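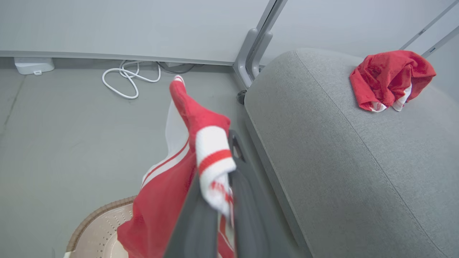
My first job at Niresach was to sit in a room with a laundry basket and wait for something to go wrong. I'd asked for it, to be fair. I had been badgering Myung-ja Joo since the winter to let me see the Um programme up close, and in May she finally gave in, on the condition that I wrote about the bad days as well as the good ones. "Everybody comes for the folding," she told me at the door. "Come for the dropping."

So I did, and this is a feature about a grip fault.

If you haven't met Um, it's a two-armed machine being taught to sort and move washing in an ordinary sort of living room, with a sofa and a tiled floor and cables everywhere. The part that interested me was the hands. Each has two fingers, and each hand decides for itself (I'm simplifying horribly, and Min-kyu Seol will write in) how hard to squeeze. Towels are easy. Socks are fiddly. Shiny sportswear is a menace, because it slides over itself like wet fish.

The trouble started a little after three in the afternoon, a few weeks before my visit. The right hand closed on a pair of shorts and the control software, which the team calls Modar, reported a good hold. Modar was wrong. The fingers had shut on a fold with nothing much in it, the shorts slithered out, and the arm carried on across the room with great confidence, delivering nothing at all. Funny, the first time! Then it happened again, and again, and on one of those runs the hand didn't let go when it was told to. It had caught the hem of Do-yoon So's overshirt.

He's fine. I want to say that early, as his mother reads this magazine. The arm pulled, he leaned into it the way you would with a dog on a lead, and Bo-ram Jang hit the stop button from across the room. He lost a cuff button and gained a bruise on the wrist. But when the arm stopped, the fingers stayed shut, exactly as they'd been designed to, so that a power cut wouldn't send somebody's clean pants to the floor. Sensible for pants. Less so for a sleeve with an arm in it. They got him out by unbuttoning the shirt and leaving it there.

I asked Bo-ram how long it all took and she said it felt like a fortnight.

The next morning they stopped everything and went through the records, 2,000 grasps going back to the previous software change. In 114 of them Modar had reported a good hold when the fingers were closed on next to nothing. Most of those had been put down to slippery cloth, and Eun-ji Wi, who had signed off a good few of them herself, was very frank with me about that. "We had a word for it," she said. "We called it a slip. Once it had a name we stopped looking."

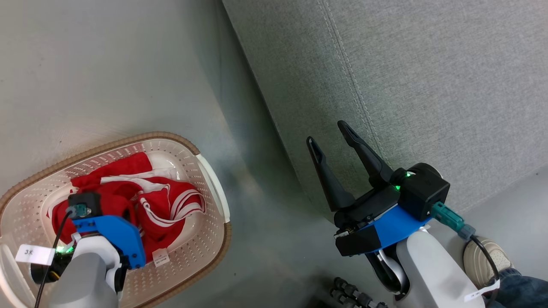 Um at work over the basket, with one arm reaching in and the other hand open.

The cause was dull, as causes usually are. A setting that told the hand where "fully closed" was had drifted, so a finger pressing against its partner looked to Modar like a finger pressing against a thick bit of cloth. The makers of the hand's drive unit, a small firm called Nurkutitz, had put a check for this in their start-up routine. Somebody had turned it off to save time in the mornings. I know who, and they've bought a great many coffees.

What they changed is worth setting down, as other teams will be running similar kit. The check is back on and can't be skipped. The fingers now open by themselves after a stop, but only if the stop came from the big red button — a power cut still leaves them shut. There's a release lever you can work with one hand, which Do-yoon insisted on testing with his eyes closed. And loose sleeves are out. Min-kyu grumbled about that one for days, having a large collection of cardigans.

They then ran 200 more grasps, mostly on red and white sports stuff, as that had been the worst offender. The false holds went away. The honest drops didn't, and I watched plenty of them, sitting with my sleeves rolled up past the elbow and my scarf out in the corridor.

Myung-ja would like the lever made bigger. Do-yoon would like his button back, which is presumably under the sofa.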